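Tovby Gazetteer: Town and Municipality Records

Data card, release 3

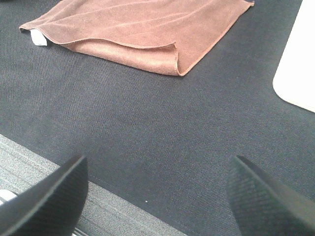 The gazetteer lists inhabited places in the Tovby region with their names, boundaries, land area, population and administrative parent. It was put together for people who write short place articles, draw locator maps or need to match old place names against current ones. Each record covers one place. Records are plain text, one per line, with fields separated by tabs.

Contents

places.tsv: one row per town, village or rural district
names.tsv: alternate, former and local spellings
parents.tsv: which district each place belongs to, with start and end year
notes.txt: free comments from the editors, by place id

Fields in places.tsv

id: whole number, never reused
name: the form used on municipal signs
kind: town, village, rural, or absorbed
area_km2: land area only, lakes and tidal flats left out
pop: resident population from the last district count
pop_year: year of that count
lat, lon: decimal degrees, at the main post office or, if there is none, the main road junction
elev_m: elevation at the same point
parent: id of the district

Empty fields mean the value was not found. A zero means zero. Earlier releases mixed the two, and scripts written for them should be checked.

How the records were made

Names and boundaries come from the district registers. Shewit Shiferaw typed in the registers for Padar and Sutovari by hand, as they exist only on paper. The Perron register was already in a spreadsheet and was converted by Leif Tangen. Area was computed from the boundary lines and then compared with the printed figure. Where the two differed by more than 4 percent, the printed figure was kept and the place id was added to notes.txt.

Places with fewer than 200 residents are included only if they have their own entry in a register. Seasonal camps are left out.

Known problems

The Padar town boundary changed when the harbor district was added. The area field uses the new line, but the population field still uses the old one. Do not compute density for Padar from these two fields.

Sutovari is the name of a town and also of the rural district that surrounds it. They have separate ids. Joining on name will merge them.

Coordinates for 34 villages were read off a printed map and may be off by up to a kilometer. They carry the flag "map" in notes.txt.

Elevations in the Perron valley were taken from a railroad survey and use a different zero point from the rest. The offset has not been worked out.

Changes in this release

Added the kind value "absorbed" for former towns that are now part of a larger one.
Split the old field "other_names" into names.tsv.
Corrected the parent of eight villages on the north shore of Perron (reported by Yannick Moulin).
Removed the ranking column. Rank by population can be produced by sorting.

Use

The files may be copied and changed with credit to the Tovby Gazetteer. Please give the release number when citing a figure.

Corrections go to Merle McKinnon, with the place id, the field and the source. Reports without a source are held until one is found. The next release is planned for June.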